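Monel puzzle night sells out all 400 spots

23 Dec 2021

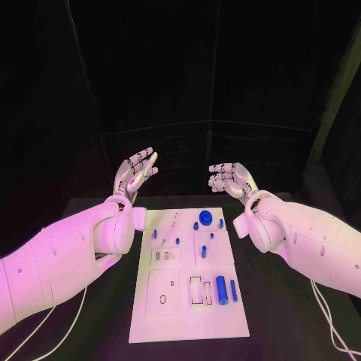
The white board and its blue and white parts on the dark tabletop. Photo: Hyun-seo Son

I went along to the Monel peg night expecting to stay ten minutes and ended up there for 3 hours (my own fault, I kept asking for one more turn!). All 400 tickets for the winter sessions are gone, the shop told me, and there's a waiting list going at the front desk.

My favorite piece is the round blue disc with the steps and the raised center, though the regulars all seem to have a soft spot for the short pegs. Ganora, the club behind the evenings, wants to add 2 more sessions in February, with room for up to 900 people if the hall on Lim Street says yes. Tickets will be sold at the shop, cash or card.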